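Minau dropping the morning Macedo flight

gatehouse_lou
Topic starter
Has everyone seen the new winter schedule? Minau is cutting the 6:40 am out of Macedo starting in October and putting the bigger plane on the noon run. I take that early one every other week and I'm pretty bummed. Noon gets me to Willedine with half the day gone!

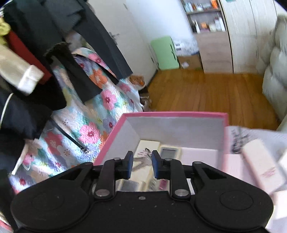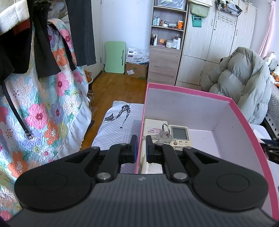

keys and the pink box

Back to the schedule. Does anybody know if this is just for winter or if the slot is gone for good? The email I got says "seasonal adjustment" and then there's no end date anywhere in it.

propwash47
They said seasonal about the Brultamik route too and that was two winters ago. I wouldn't hold my breath.

tallseat
Eh, different situation. Brultamik never filled up. I've been on that 6:40 maybe a dozen times and it was packed on every one of them. My guess is they're short on crews and the early departure means a hotel night for four people.

propwash47
Packed with folks on 47 dollar fares. Full doesn't mean it makes money.

gatehouse_lou
I have never once paid 47 dollars for that flight, where are you finding these?? Last one I bought was 380 round trip and I booked it a month out.

propwash47
OK fair, I got mine in a sale. But they had plenty of them.

Vanderleia Figueiredo
I used to work the ticket counter at Macedo (left in the spring, so take this for what it's worth). Crew hotel was always a sore spot but the plane was the bigger problem. It came in late the night before, all the time, and if it needed anything fixed there was no one on shift to do it. So the morning went out late and then everything behind it went out late too. I had the same people yelling at me about missed connections over and over. I liked that flight and I still think dropping it is the wrong call, they could have put one mechanic on nights.

tallseat
That makes more sense than my crew theory. Still sounds like a fix they didn't want to pay for.

rudderpedal_amy
Am I the only one who's happy about this? Noon is so much nicer with kids, and the bigger plane means I can finally put a real bag in the overhead.

gatehouse_lou
Glad it works for somebody! My meetings start at 9 though, so now it's fly in the night before or drive. It's 445 miles door to door and I've done it once and my back still remembers.

tallseat
Did you check the refund thing? If you've already booked past the change they should let you move it free. They moved mine over the phone, took forever on hold.

gatehouse_lou
Not yet, I have two booked. Calling in the morning.

Vanderleia Figueiredo
Call right when they open, and ask for the evening flight the day before if you want it. The website only offered people the noon one last time they changed things.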